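Home Contents Abstract Sections References
Share Save Cite 4 comments

3. Materials and Layouts

3.1 Item set

The item set was assembled to cover three classes of object that share a kitchen surface in ordinary use: food, tableware, and appliances. Food was represented by toy pieces throughout. Tableware consisted of plates, bowls, and open vessels in pale solid colors. Appliances were restricted to countertop models. All items were placed on a white tabletop with no cloth, tray, or printed guide, so that grouping could be judged from position alone (Figure 4).
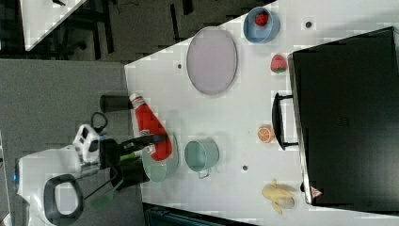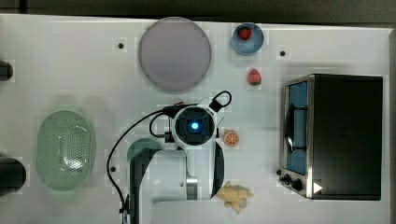
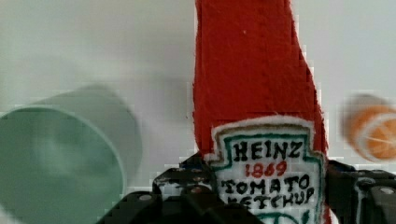 Figure 4. Items from the kitchen set. First and second: toy food and pale tableware on the white tabletop, with a black appliance at one side. Third: the embroidered label of the felt ketchup bottle.

The set was drawn from two sources. Most of the food pieces came from the Kendedska play-food collection, which was kept in a single box between sessions and checked against an inventory sheet at the start of each one. The tableware came from the Sina series. Sina pieces are sold in muted colors and carry no pattern, and this was the main reason for selecting them over the more common printed sets. In a pilot, printed plates drew comments about the print, and several raters treated a plate and a bowl as related only when the decoration matched. Plain pieces reduced this effect but did not remove it, as discussed in Section 5.2.

Food pieces were not matched to one another in material. The ketchup bottle is felt, with a stitched label, and has a soft outline that changes slightly with handling. Harder pieces hold their shape. Material was recorded for every item and entered as a covariate, and no attempt was made to balance it across classes. A fully felt set was considered and rejected on the grounds that it would have read as a craft display and lost its resemblance to a kitchen.

Scale was handled in the same way. Toy food varies in its fidelity to real size: a strawberry may be close to life size while a bottle in the same box is well under it. Raters in the pilot were asked whether this bothered them. Most said that it did not, with the exception of cases where a food item was clearly too large for the vessel it was meant to go in. Such pairs were dropped from the layouts but the individual items were retained.

3.2 Whole, opened, and cut food

Food items were coded for state as well as for type. Three states were distinguished. A whole item shows no preparation. An opened item has been partly peeled, uncapped, or unwrapped in its molded or sewn form. A cut item is a slice or segment. Packaged items, including bottles, were assigned a fourth code and were analyzed separately.

State matters here for a practical reason. A whole fruit on a bare surface can be read as stored, as waiting to be washed, or as left over from something else. A slice on the same surface is harder to read as stored, and raters tended to describe it as either served or misplaced. The distinction had been noted informally in the Darnus pilot, where a single orange slice was moved onto a plate by nearly every participant who was given the option of changing one thing. Whole fruit was moved far less often and to a wider range of destinations.

Peeled items fell between the two. A partly peeled banana was described as in use, and the raters who called it misplaced objected to its distance from a plate and had no complaint about its presence on the table. We return to this in the discussion of reach distance.

Duplicate items were allowed. Where two pieces of one type were in the set, one could be placed in a vessel and the other left outside it. This split arrangement proved useful. It gives raters a stated home for the item type inside the layout itself, and judgments about the outlying piece were faster and more uniform than judgments about single pieces with no counterpart.

3.3 The appliance as a fixed element

Each layout in the appliance condition included one toaster oven, standing at the side of the work area. It was not moved between layouts within a block. The appliance takes up a large share of the surface and in practice sets the shape of the remaining space, which is why it was treated as part of the surface and not as a movable item.

Two consequences follow. First, the usable area is an irregular one, and distances to the table edge are not comparable between the two sides. Second, the front of the appliance has a functional zone of its own. A door that opens outward needs clearance, and a layout that fills this clearance is awkward even when the items in it are well grouped. Raters were not told about clearance. Some mentioned it without prompting, more often those who reported cooking daily.

The clearance zone was defined as the floor of the volume swept by the door. Items resting fully inside it were coded as obstructing, items crossing its boundary as marginal, and all others as clear. Handles were ignored in the definition. In hindsight this was a mistake -- a projecting handle brings the effective front of the appliance forward, and items placed close to it were sometimes coded as clear when a rater had described them as jammed against the oven. The codes were left as they stood to keep them consistent with the earlier blocks.

3.4 Layout generation

A total of 40 layouts was prepared. Each was built by hand from a written card giving the items to be used and a relation to be satisfied for some of them, such as "in the bowl" or "left of the plate." Items without a stated relation were placed by the experimenter wherever space allowed. The cards did not specify orientation. Long items could therefore lie at any angle, and bottles could be placed upright or on their side.

We preferred hand placement to a computed grid. Grid placement produces even gaps, and even gaps are themselves read as a sign of order. In the first version of the procedure, which did use a grid, raters judged layouts as tidy even where the pairings made little sense, and gave the regular spacing as their reason. Hand placement yields clusters and bare patches of the sort found on a counter in use. It also introduces experimenter habits, chiefly a tendency to leave the near edge open and to fill the far edge first. These habits were measured after the fact and are reported in the appendix.

Lighting was overhead and was left unchanged during a block. The white surface shows shadows and marks clearly, and it was wiped before each block. Pale vessels have weak edges against it under strong light. Raters who viewed layouts from a seated position had no difficulty with this. Those who stood directly over the table occasionally failed to report a pale plate when asked to list what was present, and never failed to report a red item.

3.5 Rating procedure

Each layout was scored by four raters working separately. A rater was given the layout, a blank sheet, and the scoring guide, and was asked to mark each item as placed, tolerable, or out of place. An item was placed if the rater would leave it where it was while setting out a light meal. It was tolerable if the rater would leave it but might shift it later. It was out of place if the rater would move it before doing anything else. Sessions were limited to 40 minutes, with the door to the room closed and with no talking between raters.

The procedure gave 970 usable item judgments. Judgments were discarded if the rater had marked two categories for one item or had left a note showing that the item had been mistaken for another. Mistaken identity was rare and was confined to vessels. Shallow vessels with holes were sometimes called plates, and deep vessels with a side handle were called pots or cups depending on the rater. These names were normalized in the data, with the original wording kept in a separate field.

Agreement was summarized with the Bickerstaff index, which gives partial credit when two raters choose adjacent categories. Full disagreement, where one rater marks an item as placed and another as out of place, is penalized heavily. The index suits the present data better than a simple percentage, given how often raters split between placed and tolerable. It has the drawback of being sensitive to the number of items in a layout, and comparisons between sparse and crowded layouts should be made with care.

3.6 Containment and adjacency

Two spatial relations account for most of the written comments. Containment refers to an item resting inside a vessel. Adjacency refers to an item lying next to something without touching it, at less than one hand width. A third relation, overlap, was added when it became clear that raters distinguished between food on a plate and an object lying partly across one.

Containment was almost always judged as placed, whatever the pairing. Fruit in a bowl drew no comment at all from most raters. Adjacency was judged less generously and depended on the class of the neighbor. Fruit next to a bowl was tolerable. Fruit next to an appliance was more often out of place, and the comments refer to heat, to crumbs, and to the item being easy to knock off when the door is opened.

Overlap was the least stable relation. A bottle lying across a plate was read by one group of raters as being in the middle of a meal and by another as having fallen over, and the two groups did not differ in any background variable we collected. Upright bottles drew much closer agreement. For the analyses in Section 4, upright and lying bottles are kept as separate levels, and overlap is pooled with adjacency only where the cell would otherwise be empty.

The empty plate deserves a separate note. A large plate with nothing on it was marked as placed in nearly all layouts, and its position had an effect on the ratings of the food nearest to it. Raters appear to treat it as a destination. When the plate was taken out of an otherwise unchanged layout, the same food items moved toward tolerable, and the written comments became shorter and more general. The size of this effect is reported with the other removal trials in Section 4.3.

Previous section Next section Back to contents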